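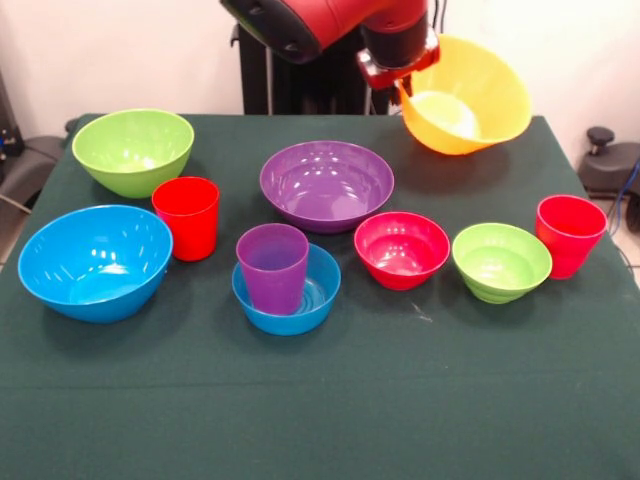
The case for reusable tableware in school dining rooms

Schools in this district have spent a good deal of time in recent years discussing what goes on to the plate. Menus have been revised, sugar has been reduced and the fruit on offer has improved. Much less has been said about the plate itself, or about the bowls and cups that go with it. It is the view of this paper that the matter deserves attention, and that every primary school which still serves lunch in throwaway containers should return to proper tableware by the start of the next school year.

The move to disposables was seldom a policy. In most schools it began as a short-term measure when a dishwasher failed or a kitchen post fell vacant, and it stayed in place after the original difficulty had passed. At Heywood Primary the arrangement was meant to last until May. It was still in force two years later, by which time the old crockery had been given away and the racks removed to make room for boxes of card trays.

Supporters of disposables make three points, and they should be answered fairly. They say that throwaway containers are cleaner, that they save staff time, and that they cost less.

On cleanliness, the argument is weaker than it sounds. A commercial dishwasher that is properly maintained will produce a clean bowl, and inspectors have long been content with the result. Card trays, on the other hand, are often stored in corridors and cupboards which were never intended for the purpose. A tray is only as clean as the place where it has been kept.

On staff time, there is a real concern. Washing up for 263 children is work, and it must be paid for. Gareth Wragg, who managed the kitchen at Heywood during the change back, put the extra labour at 30 minutes a day once the new routine had settled. That is a fair burden to weigh, but it should be set against the time spent flattening boxes, changing bin bags and carrying waste across the yard in all weathers. Those tasks rarely appear on anyone's timetable, and so they are rarely counted.

On cost, schools should look beyond the first invoice. Heywood paid £1,570 for a full set of bowls, plates and cups from Pidano, together with new racks. The sum seemed large to the governors at the time. Spread over the years that such a set can be expected to last, it is modest, and it does not rise every time the supplier of card trays issues a new price list.
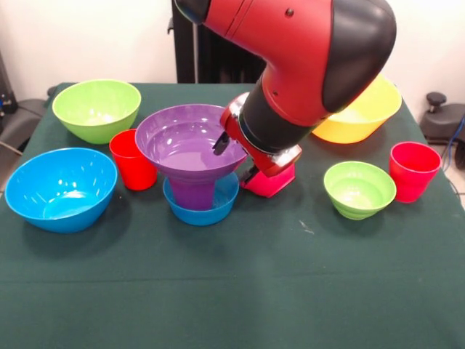 There is a further question which does not fit easily into a budget, and it concerns what a school lunch is for. A child who eats from a tray that folds at the corners, with a fork that bends, learns to eat quickly and leave. A child who sits down to a proper bowl is more likely to stay at the table, talk to the others there and finish the meal. Maureen Hulme, a lunchtime supervisor for many years, has observed that the youngest pupils spill less when the bowl has some weight to it. She has also noted that they take more care in clearing away when there is something worth carrying.

Clearing away is itself a useful habit. Children can scrape, stack and sort from the age of five, and most of them enjoy being trusted to do so. Some parents have objected that pupils are being asked to do the work of paid staff. This objection is understandable but mistaken. Taking one's own bowl to the hatch is ordinary good manners, and it would be expected in any home.

It must be accepted that not every school can act at once. Some kitchens are too small to house a dishwasher of suitable size. Others, such as the annexe on Staltatgate, have no kitchen at all and receive their meals by van. In these cases the district should consider a shared washing service, of the kind that Duvent has run for nurseries, with clean sets delivered in the morning and used ones collected after lunch. Such a service would need careful planning — the collection times alone will cause some argument — but the difficulties are practical ones and can be dealt with.

The district should also set a simple standard for what is bought. Tableware ought to stack neatly, survive a fall and be easy for small hands to hold. Replacements should be available singly, so that a school is not obliged to order a whole new set when a few cups go missing. Colour may be left to the schools themselves.

Governors will be setting their catering budgets in the coming months. We would ask each of them to put the question on the agenda, to obtain a price for a full set and for the racks to hold it, and to speak to the kitchen staff before any decision is taken.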